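Planning and Budgeting for Robot Equipment
Handout 5: The task list comes before the price list 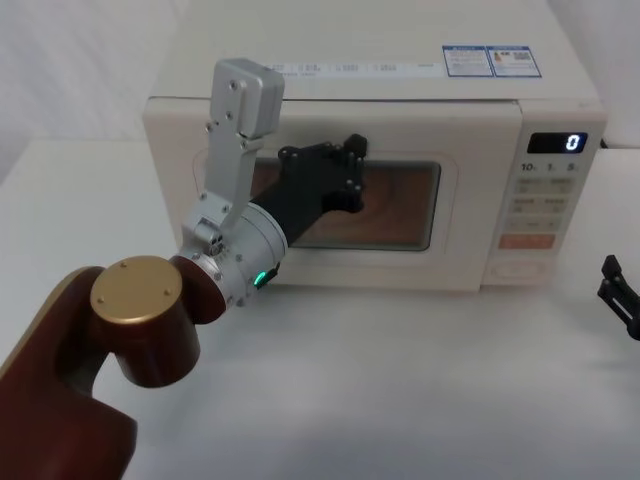
Fig. 1. Two-arm station with a microwave oven. The black fingertip of one gripper is against the window of the door.

Lecture notes prepared by Nhi Vương. Version of February 6, 2023. Please bring the budget sheet from Handout 4, we will fill in the second half of it.

1. Where we stopped

Last time we compared three ways to pay for a manipulator: purchase, lease, and shared use with another department. Several of you asked which one is the cheapest. I cannot answer this before I know the tasks, and this is the subject of today.

2. Writing the task list

A task list for budgeting is one page. Each line names an object, an action and a place. "Kitchen work" is not a line. "Open the door of a microwave that stands on a table" is a line, and the supplier can give a price for what it needs. Look at the gripper in Fig. 1. The black body comes in from the side and a silver bracket with many screw holes stands up in front of the door. When you ask for a quotation, ask for the drawing of the bracket as well as the gripper. If you want to change the fingers in October, you will need this drawing, and to buy it later is usually more expensive.

3. Lines that students forget

Please check your sheet for these:

Fingertips and pads. They wear. Put them under consumables, not under equipment.
Table. It must be stiff and its height must fit the arm.
Test objects. An oven, a drawer, a set of cups. The cost is small but it has to come from somewhere, and at many institutes small items need a separate form.
Spare cables.
Floor space and electrical work.
Training days for the operators.
Shipping, both directions. The return shipping for repair is the one which is most often missing.

For the course project we use the household set from Kashindye. It has 16 objects and the list is in the course folder. You can replace objects, but write down which ones and why.

4. One arm or two

The station in the figure has two arms - the tip of the other gripper is just visible at the right side. A second arm does not double the total. The table, the safety review and the training are paid one time. On the other side, spare parts and software seats are often counted per arm. In your sheet, make a column "per arm" and a column "per station" and put every line in only one of them.

Ask yourself also if the second arm has work. Go through your task list and mark the lines that need both hands. If only one or two lines are marked, a simple fixture can be enough for the first year.

5. Comparing offers

In the exercise we have offers from Bunero, Zalbridge and Nakeo. They are not written in the same way. Bunero puts installation inside the price of the arm. Zalbridge lists 191 separate positions, and some of them are optional without saying it clearly. Nakeo gives a yearly price and the gripper is not in it.

First bring all three to the same form, then compare. Use the same period for all, the same number of arms, and the same delivery terms. Do not compare the totals on the first page of the offers.

6. Homework

a) Write a task list for your own project, one page at most.
b) Complete the two columns from section 4.
c) Choose one of the three offers and write a short letter to the supplier with your open questions. Maximum five questions.

Send the files to Ngọc Phí, who collects them for both groups. Spreadsheet and letter must be separate files with your family name at the beginning. Consultation is in room 201, after the lecture - please write before you come.

Next handout: maintenance contracts and how to read them.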